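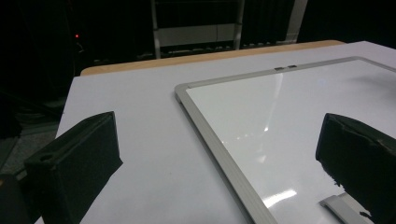 Whiteboard on the table, meeting room, Lullivia.

Lullivia Room Refresh
Progress report to the Cabral Fund
Prepared by Dardo Godoy, 31/03/2020

Where we are up to

The grant was for making one meeting room fit to meet in. At the last report we had a plan, a colour card and a disagreement about chairs. We now have a room with a table, carpet and a whiteboard, and the disagreement about chairs has matured nicely.

Tables

The old trestles went in February. The replacement has a smooth, pale top with a light wood trim along the edge, and people have been kind about it. It does show every pen mark, as anyone could have told us and two people did. A damp cloth gets most of it off if you are quick. We have ordered a second table to match from Flusov, who tell us the trim may arrive a slightly different colour because wood is like that.

Carpet

Grey. We looked at a green one for the better part of a month, and there were evenings when I thought the green would win. The grey was cheaper, it was in stock, and it hides what the previous carpet proudly displayed. Laying it took a day and a half, most of the half being spent on the corner behind the door, where the floor is not square and apparently never was.

Whiteboard

Readers of the previous report will remember the old board, on which the minutes of a 2011 meeting could still be made out in a good light. It has been retired. The new one has a silver aluminum frame and a glossy surface, and it is not yet on the wall.

There are two reasons. The first is that the wall we picked is plasterboard over something nobody could identify by knocking on it, and I would like a person with a proper stud finder to have a go before I put holes in fresh paint. The second is height. The day group mostly work sitting down and want the board low. The evening group stand up and wave their arms and want it high. I have offered a spot in the middle that will annoy both equally and expect to get my way through general fatigue.

The surface also throws back a fair bit of light. We will try the board on the side wall, away from the window, before anything is drilled. If that doesn't cure it, a blind will, and there is a little room in the budget for a blind.

Money

The grant was $1,000. We have spent $900 of it, covering the table, the carpet offcut and its laying, the paint and the board. The remaining $100 is set aside for wall fixings, markers and the possible blind. The second table is coming out of our own funds and isn't charged to you. Receipts are in the envelope, including the one that went through the wash, which I have ironed.

Things that did not go to plan

The paint. Lotusero is the name on our colour card for what I took to be a soft white. On a whole wall it is closer to custard. We have had some 20 people through the room since and most like it, so I am now telling everyone it was deliberate, and would be grateful if you did the same.

Delivery of the board was put back twice. On the third attempt it was left with the neighbours, who were very good about it and have since asked whether they can book the room.

The chairs. We still have the old stacking ones, which work, and squeak. No grant money has gone on chairs and none will.

Still to do

Wall checked and board hung, at whichever height survives.
Second table delivered and compared with the first in daylight.
Strip of carpet trim at the doorway, currently held down by goodwill and tape.
Markers bought, with a jar to keep them in and a firm word about putting the caps back on.
Old trestles collected from the side passage, where they are becoming a feature.

With people being asked to stay home, I can't give you a date for the hanging. The room is closed to groups for now and the bookings book is blank from here on. Anything one person can do alone with a screwdriver I will keep doing. If the Fund needs the balance returned or would prefer we held it until the work can be finished, let me know which and I will do that.

Dardo Godoy
Lullivia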